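Brillurcombe Benchtop Clear-Up
README and data card

Version notes last edited Aug 15, 2021

What is in it

Brillurcombe is a set of 900 short recordings of people clearing kitchen benchtops at home. Each recording covers one benchtop, from the state it was in when we arrived to the point where the person at the bench said they were finished. The things on the benches are ordinary ones: wrappers, lids, cups, small boxes, cloths, paper napkins, and whatever else had been put down near the sink and left there.

Of the 900 recordings, 800 are in the main part and the rest are held back for checking. The split was made by household, so no kitchen turns up on both sides.

Folders

main/ holds the 800 recordings, one folder each
check/ holds the held-back recordings, laid out the same way
lists/ holds the item lists, one plain text file per recording
notes/ holds free text written by whoever was in the kitchen at the time

Folder names are the household word followed by a running number. Households were given a made-up word so that addresses stay out of the files. Faltadis and Villanueva are the two largest. Faltadis has a single long bench with the sink set behind it. Villanueva was visited before and after a kitchen renovation, and the two layouts are kept under the same word, so check the notes if layout matters to you.

Item lists

Each line in a list file has an item name, a rough colour and a group. The groups are:

rubbish: wrappers, used napkins, torn packaging
keep: anything that belongs in a cupboard or drawer
wash: cups, bowls, spoons, anything going to the sink
cloth: tea towels, dishcloths, sponges
unsure: could go either way

Lids caused the most argument. A lid with no jar in sight is listed as keep, whatever it is made of. Paper napkins are listed as rubbish if they are crumpled and as unsure if they are still folded. Small metal cups go under wash unless the notes say they are ornaments. Slim printed boxes are listed by shape and main colour, and we don't guess at the contents.

Fixed things are left out of the lists. That covers taps, sinks, dish racks, power points, and also vases and pot plants that stay where they are through the whole clear-up. Dishes already in a rack are not listed either.

How the clearing was done

People were asked to clear the bench the way they normally would and in whatever order they liked. Most start with the rubbish. A few wipe first and clear around the cloth, and those recordings have "wipe-first" in the notes. If something fell on the floor it was picked up and the recording carried on.

No one was asked to tidy beforehand, and nothing was washed up specially. In 30 of the recordings the bench was set out by us with items from the household's own drawers, as the family had already cleaned up. These have "laid" in the notes. Leave them out if you want only benches as found.

Known problems

Cloths are grouped inconsistently in the early folders. A damp tea towel was sometimes put under wash. This was corrected from December onwards but the older lists have not been redone.

Red and pink are mixed up in places, mostly for wrappers. Purple and blue too, under warm kitchen lights. Treat the colour column as a hint.

Strong window light gives hard shadows across some benches, and small dark items can be missed in them. If you find one that isn't in the list, send the folder name and the item and we will add it.

2 folders in check/ have empty notes files. The recordings themselves are fine.

Spelling in the item lists is Australian (colour, grey, aluminium foil). The notes are as people wrote them and have not been corrected.

Use

Free for teaching and research. Please don't try to work out where any of the kitchens are. If a household asks to be taken out, the folder is removed in the next version and we ask that you delete your copy as well.

Contact

Item lists and groups: Emiliano Paredes
Recordings and household permissions: Marcelino Lorente
Storage and downloads: Ferier

Sample

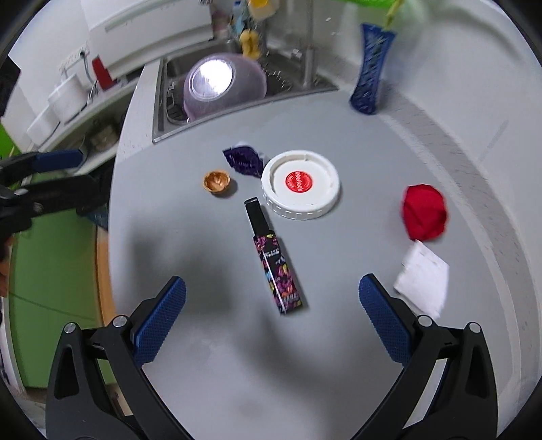

Benchtop by the sink, with a slim patterned box, gold-coloured cup, purple wrapper, white lid, red cloth and folded napkin.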